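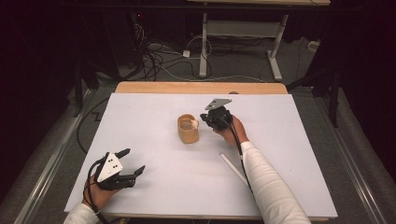 The ferry to Pronemthorpe left at 8 and Ylva was on it with her father's coat over her arm. She had sold the house the week before. It went to a couple called Engström, who liked the harbour view and didn't ask about the roof.

Tyra Dalen met her at the wharf. They walked up past the closed bakery, talking about the grey weather and the price of diesel.

"Did he leave a letter?" Tyra said.

"He left a shopping list. Eggs, lamp oil, 2 tins of peaches."

Tyra took the coat and felt the lining near the collar. She had sewn it herself the winter he lost his boat, and she knew where the stitches ran. Some of them were not hers. She got out her nail scissors and sat down on the church wall. 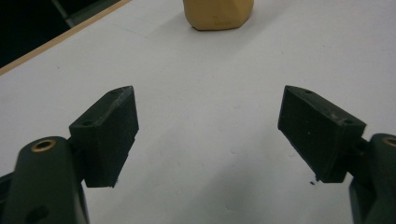

What had he sewn into the coat?

An envelope with $4000 in it, in old notes, and the key to the shed at Kirnumus.

Ylva counted the money once and put it back. The shed had been her mother's favourite place, and she'd been told it burned down when she was small.

"Is there a bus?" she said.

"Not till tomorrow," said Tyra. "I'll get the car."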